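Section 8. Camera Placement and Approach Rules for Simulated Cabinet Tasks

Applies to: Grolix cell software with the Stamine simulation package
Revised: 18/03/2026

8.1 Purpose

This section gives the rules for setting up a wrist camera view and a gripper approach in simulation before a task is released to a physical arm. It covers wall cabinets, hinged panels and appliance fronts. Drawers are covered in Section 9.

The rules apply to all Clandell sites. Where a site has its own written procedure, the stricter of the two is used.

8.2 Before you start

Load the kitchen layout from the Bouchard scene library. Do not edit the library copy. Save a working copy under the task number and set the library copy to read-only.

Check that the following are set in the task file:

Arm model and gripper model match the physical cell.
Joint limits are taken from the arm data sheet, with no override.
Collision checking is on for the arm, the gripper, the cabinets and the wall.
The random seed is recorded.

CAUTION: Turning off collision checking for the wall or for fixed furniture makes the run invalid. A task file saved in this state must not be exported.

8.3 Setting the wrist camera

1. Open the Sensors tab and select Wrist.

2. Set the camera mount to the same offset and angle as the physical mount. Use the values on the calibration sheet for the cell. Do not adjust the angle by eye.

3. Move the arm to the home pose and open the gripper fully.

4. Confirm that both fingertips are in view. If one fingertip is missing, the mount offset is wrong. Return to step 2.

5. Save the mount settings and lock the tab.

NOTE: The camera turns with the wrist. Edges that are level in the room may run at a steep slant in the view. Do not rotate the saved view to correct for this. The control policy is trained and tested on the view as recorded.

8.4 Setting the approach

1. Select the target part in the scene tree. Use the part name and not the surface material. Doors, trim and panels can share one wood texture.

2. Set the approach distance. The start pose must leave a clear path for the gripper body as well as for the fingers.

3. Step the arm toward the target at low speed. Stop at each waypoint and read the clearance value in the status bar.

4. If the clearance value turns red, back the arm off by one waypoint and change the approach angle. Do not reduce the clearance limit.

5. Record a wrist view at every waypoint.

6. Run the full path 19 times with the recorded seed set. The path passes only if every run finishes with no contact outside the target part.

CAUTION: A clean run in simulation does not replace the low-speed test on the physical cell. Section 2 applies in full before the arm is powered.

8.5 Checking recorded views

Review the wrist views before sign-off. The reviewer must be a person other than the one who set the approach.
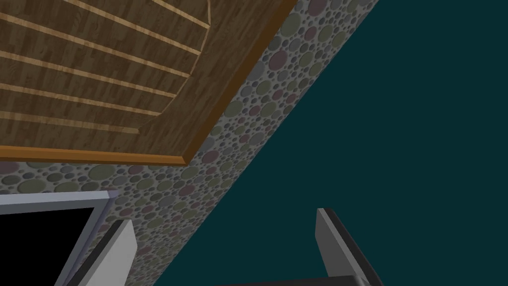 Karine Lavoie

With the gripper open, the fingers enter from the bottom of the view and the space between them stays clear. In this view the wood panel and its lighter trim are at upper left, with the patterned wall between the trim and the plain teal area. Record each of these as a separate region. The teal area has no texture and must not be used as a reference for depth or position.

Apply these checks to each view:

1. Both fingers can be told apart from what lies behind them. Where a finger overlaps an object, as the left finger does with the gray-framed object at lower left, compare the overlap with the clearance value. Overlap in the view is not proof of contact.

2. At least one fixed edge is in view. A trim edge or a wall edge is acceptable. A change of color inside a wall pattern is not.

3. Dark, flat surfaces are labeled from the scene tree. Do not guess whether a black area is glass, a screen or an opening.

4. No labels have been carried over from an earlier waypoint without being checked.

If a view fails any check, mark the waypoint as failed and repeat 8.4 from step 3. Do not delete the failed view.

8.6 Records

Keep the task file, the seed, all wrist views and the reviewer's name together in the task folder. Views are stored at the size recorded, without cropping, color correction or sharpening.

Any change to the mount, the gripper or the cabinet layout cancels the sign-off. Repeat the procedure from 8.3.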